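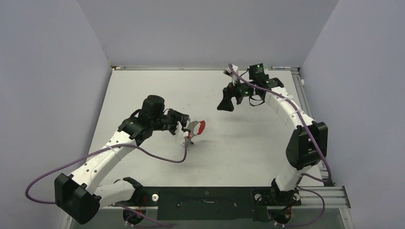

7 min read

Print this article | E-mail this article

December 2024
By Veronika Dudás and Qiuyue Pan

3. Cell set-up and upkeep

3.1 Layout

The Gorklow cell is a two-arm bench workcell, closed on three sides by plain pale walls and open at the front, where both arms are mounted (Figure 1). The walls were added in the second month of operation. Before that the arms worked against an open lab, and people walking past showed up in the recordings often enough that a good part of the early data was set aside. The walls also give the wrist cameras a background that does not change from one day to the next.

Figure 1. The Gorklow cell with both arms over the tabletop. The left gripper is holding a small round object, white with a red rim; the right gripper is empty.

Both bases are fixed to one black mounting plate along the front of the cell. An earlier version had each base on its own plate, and the distance between them had to be measured again after every move. With the shared plate, the transform between the two bases is found once and then checked. The left arm is treated as the reference throughout this paper, and positions are given in its base coordinates unless we say otherwise.

Aluminum extrusion runs along the right side of the table. We did not try to make the cell symmetrical. The two arms are the same model, but they sit differently in relation to the structure around them, and the joint limits set in software are not mirrored. The right arm has the tighter limits, as its elbow works beside the wall. Greer MacBrayne set these limits by hand, moving each joint with the motors unpowered and writing down the angle at which the housing came within a finger's width of a wall or rail. A collision model was built later and agreed with her values closely enough that we kept hers.

3.2 Cabling

Cabling has taken more of our time than any other part of the cell. Each arm carries a purple cable that runs back from the wrist toward the base, with a slack loop on the outer side of the arm. On the right forearm the cable is held in small white clips. The loops look untidy, but they are left that way on purpose. When we shortened them in the first build, the wrist cable on the right arm came under tension at full reach and the camera dropped out partway through an episode. The fault was intermittent and took two weeks to trace.

The present rule is that the loop must stay slack at every pose on a short list kept with the cell. The list covers full reach, full fold, and both extremes of wrist rotation. After any cable work the arm is stepped through the list at low speed with one person watching the loop and another at the stop button. If the loop pulls straight anywhere, the clips are moved and the list is started again from the top.

Too much slack causes trouble as well. A cable that droops from the gripper area can lie across the tabletop and pass through the wrist camera's view, and on two occasions it caught on an object being handed over. We tried a spiral wrap to stiffen the cable — it worked, but it added enough drag at the wrist to shift the torque readings, and we took it off.

3.3 Routine checks

The cell is checked at the start of each working day and more fully once a week. The daily check is short. The operator looks over the connectors at both bases, confirms that each camera is delivering images, homes both arms, and closes and opens each gripper. Homing error is logged automatically. If either arm is out by more than the threshold, the session does not start until the cause is found.

The weekly check adds the following work:

Fasteners on the base plate and the upper arm segments are tested with a torque driver. Screws that turn are cleaned, treated with a medium-strength threadlocker and refitted.

Gripper fingers are taken off and inspected at the tips. Wear there shows first as poor holds on small round objects, well before it can be seen in the tip itself.

The tabletop is wiped down. Scuff marks build up in the middle of the table, where most handovers take place. We do not try to remove them all. Jessie McIver compared grasp success on a new surface and on a worn one and found no difference worth reporting, so the surface is replaced only when an edge lifts.

The base-to-base transform is checked by bringing both grippers to a common point and recording the gap. It has needed correction once, after a base screw worked loose.

3.4 Faults and repairs

Over the period reported here the cell completed 1,470 episodes. We logged 46 stoppages that needed a person to do something other than press resume. Most were cable or connector faults. The next largest group was grippers failing to home, nearly always cleared by cleaning the finger slides. Only 5 stoppages involved a motor, and of these one led to a replacement, at the left wrist.

Changing a wrist motor takes most of an afternoon. The mechanical work is quick, but the new motor has to be given its address and zeroed, and the cable pose list has to be run again. Wilma Hepburn wrote up the procedure after the first replacement. We now keep a spare motor with its address already set.

One practice we would recommend to other groups is to log repairs in the same file as the episodes. Our first repair notes were kept in a paper binder, and matching them to changes in the data later on was slow and in a few cases impossible.

Related items
Khoo gripper fingers: wear and replacement
Omus cell logging format, revised
Camera mounting on the Bradine bench arm
Print this list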